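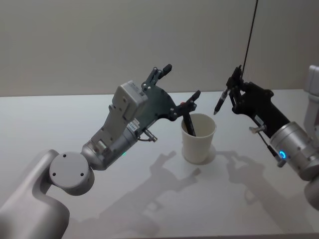
Jana Weidemann wrote to us in November, after her first afternoon of teaching: "I thought the robot would be the slow one. I had done the same move thirty times before I noticed that I did it differently each time. Is that a fault or is it what you want?"

Her question is one of the most common we get, so it comes first.

Teaching at Pralier: frequently asked questions

Should I do the task the same way every time?

Keep the order of the steps the same and let the small things vary. If the task is putting pens in a cup, always start with the same arm, and always finish with both grippers open and clear of the cup. Where the cup stands, how the pen lies and how fast you move can all differ a little from one run to the next. A robot that has only met one cup position will only manage that position.

What is the difference between teaching by hand and teaching by remote control?

Teaching by hand means you take hold of the arm itself and guide it through the movement. The joints go slack enough to push, and the controller records where they are. It is quick to learn and good for simple paths with one arm.

Teaching by remote control means you sit at the operator's desk and move a pair of handles, and the arms on the table follow. We use it for anything that needs both arms, and for anything where your own hands would get in the way of the cameras.

Which one will I be using?

Most people start by hand and move to the desk in their second session. The pen and cup task is taught from the desk only.

How many runs do you need for one task?

For pens and a cup we ask for 500 good runs. Tasks with soft things, such as folding a cloth, need 700. These are shared between everyone who works on the task, so you will not be doing them all yourself.

What counts as a good run?

The task is finished, nothing was knocked over, and you did not stop for a long time in the middle. A short pause is fine. If a pen slips and you pick it up again smoothly, keep the run, as it shows the robot how to recover. If you drop one off the table, mark the run as failed and start again.

Do I have to delete my bad runs?

No. Mark them as failed and leave them where they are. Inès Roussel goes through the failed runs at the end of each batch and decides what can be used.

Why does the arm lag behind my hand?

There is a small delay between the handle and the arm, and the arm also has a speed limit. If you move faster than the limit, it will keep coming after you have stopped. Slow down near the rim of the cup and wait for the arm to catch up before you close the gripper.

I can't tell how hard I am gripping. What should I do?

The handles do not pass any force back to you. Close the gripper until the fingers stop moving on the screen and leave it there. Squeezing the trigger further does not give a better hold, and with thin objects it tends to twist them.

Can the two arms hit each other?

Yes. The software slows them when they come close, but it does not know about a pen sticking out of a gripper. Bring one arm in at a time and move the other one back first. Both stop buttons, at the desk and on the table, cut the two arms together.

How long is a session?

Three hours, with a break whenever you want one. Tired operators make jerky movements, and the robot learns those too.

Where do the recordings go?

They are saved on the machine under the desk and copied overnight to Histov, our storage server. The camera views and joint positions are kept together. Sound is not recorded.

What is Prerener?

It is the program you use to look back at your runs. You can play a run at any speed, cut the dead time from the start and end, and add a note. Please keep notes short: "second pen touched rim" is enough.

A run will not open in Prerener. Is it lost?

Probably not. Runs larger than 520 MB take a while to load and the window can look frozen. Give it a few minutes. If it still won't open, write down the run number and tell the desk.

Can I teach left-handed?

Yes. Swap the sides in the settings before you start, and do not change them halfway through a batch.

Where do I go on my first day?

The teaching room is on the ground floor of the Havlíček building, second door after the stairs. Ring the bell if the door is shut.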